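# Submitting a book review to the Prollia Reading Library

Members may submit reviews of crime and mystery novels at any time of year. Reviews are read by the editorial desk and, once accepted, appear in the monthly Fairweather bulletin.

## Before you write

Read the whole book. For a novel in a series, check its place in the running order and state it in your first paragraph. Reviews should be between 400 words and 3,000 characters over that, and must cover one title only.

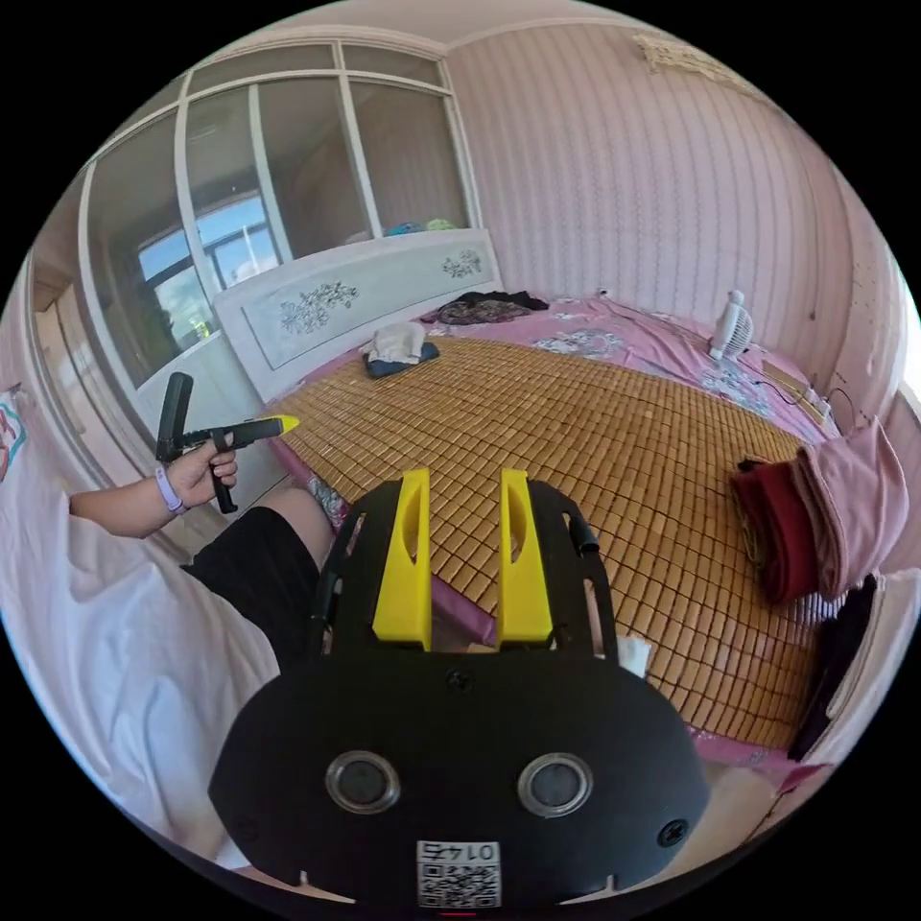 Note the publisher and year from the copyright page of your own copy – reprints often differ from first editions.

## Writing the review

1. Give the title, author and series number.
2. Set out the opening situation in no more than 8 lines.
3. Discuss the detective, the setting and the handling of clues.
4. State your opinion plainly and support it with a short quotation, giving the page number.

Do not reveal the culprit or any event from the final quarter of the book. If a twist must be mentioned, place it under the heading "Spoilers" at the end. Last year 11 reviews were returned for this reason alone. 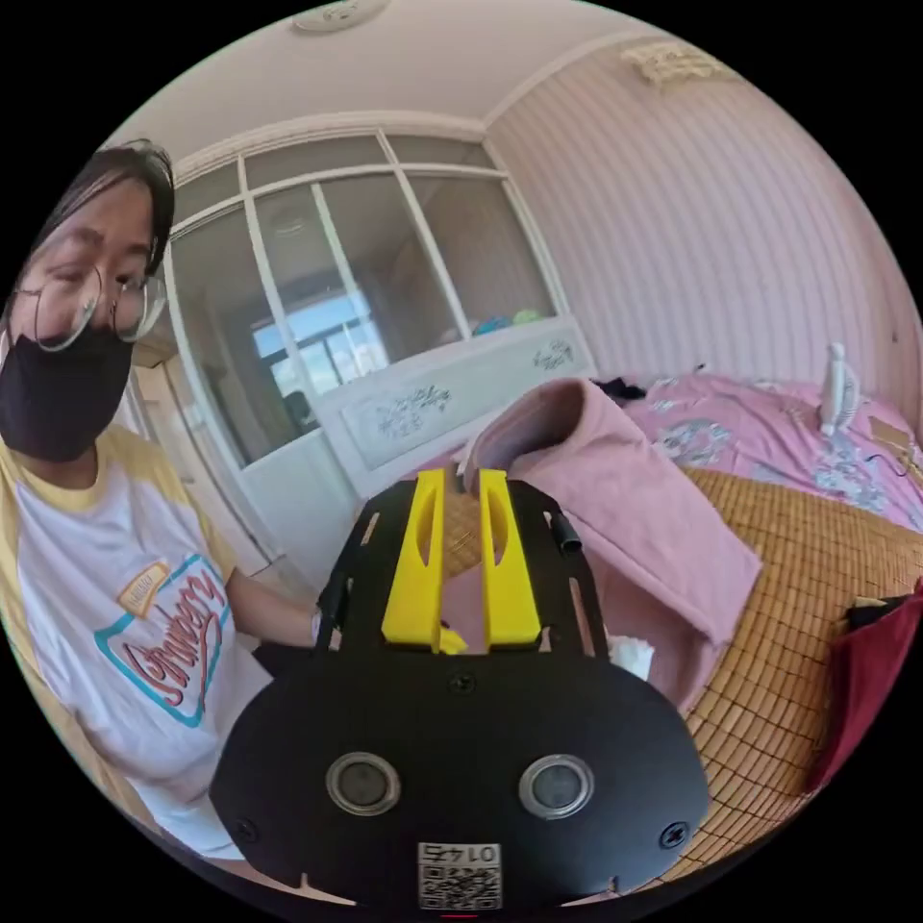 **Rosalind Thackray**
Reviews Editor, Prollia Reading Library

## Sending it in

Save the file as plain text and upload it through the Gandent members' page. Put the book's title in the subject box. An acknowledgement is sent within eight working days.

Reviews received after noon on the last working day of the month are held over to the next bulletin. Revised versions should be uploaded as a new file, with the word "revised" after the title.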